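Sobre a Tresteck

A Tresteck é uma escola técnica de preparação de encomendas alimentares. Forma operadores para lojas de bairro, mercearias e serviços de entrega que trabalham com produto fresco em pequenas quantidades. A sede fica no edifício Grostell, sala 213, e o atendimento abre às 8 horas.

O ensino assenta no posto individual de bancada. Cada formando trabalha numa mesa própria, com tapete, luz regulável e saco de papel para a saída. A sequência é fixa: conferência da nota, separação por fragilidade, acondicionamento em tabuleiro ou embalagem compartimentada, ensacamento e limpeza do posto. Os artigos pesados entram primeiro no saco; os frutos pequenos ficam na embalagem rígida até ao fim.

O programa base, referência 2449, foi redigido por Celeste Gouveia e revisto em julho por Mareike Engelhardt. Abrange calibres, incompatibilidades entre produtos, rotulagem e tratamento de devoluções. O módulo complementar, referência 2554, trata de produto seco e especiarias a granel e é lecionado por Ottavio Sorrentino. A avaliação final é prática e decorre no mesmo posto em que o formando treinou.

A coordenação pedagógica está a cargo de Benvinda Teixeira. Laurinda Antunes responde pelas inscrições e pelos acordos com empresas, entre as quais a Brerkar, que recebe formandos em estágio no seu armazém de frescos.

As turmas são reduzidas e o material de bancada está incluído na inscrição. Não se exige experiência anterior no setor alimentar.

Posto de bancada: mirtilos em tabuleiro transparente, saco de papel e candeeiro articulado.

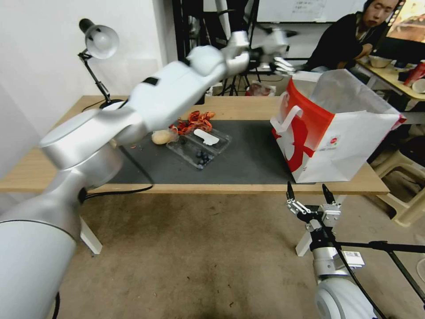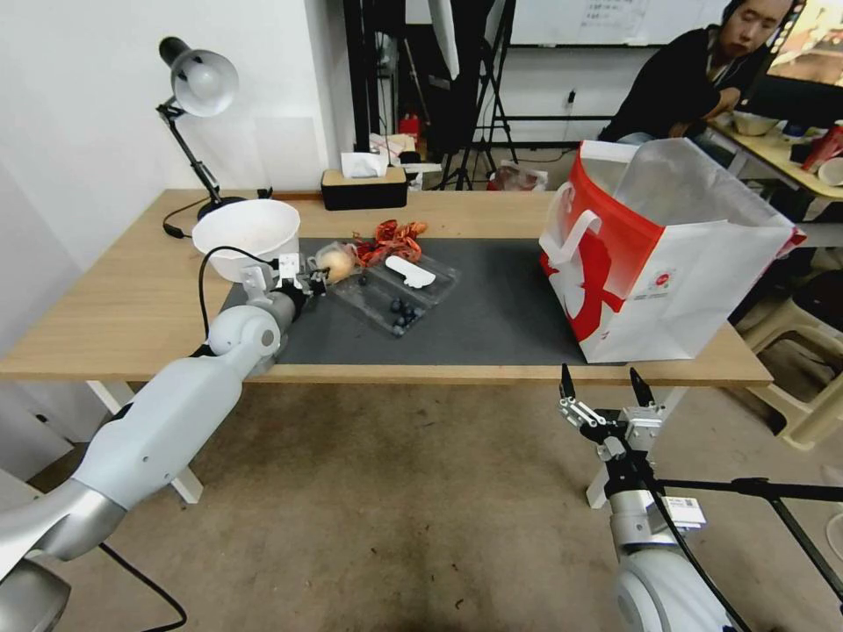

Os formandos têm de trazer sacos ou embalagens?
A escola fornece os consumíveis de todas as sessões. O formando traz apenas bata e calçado fechado.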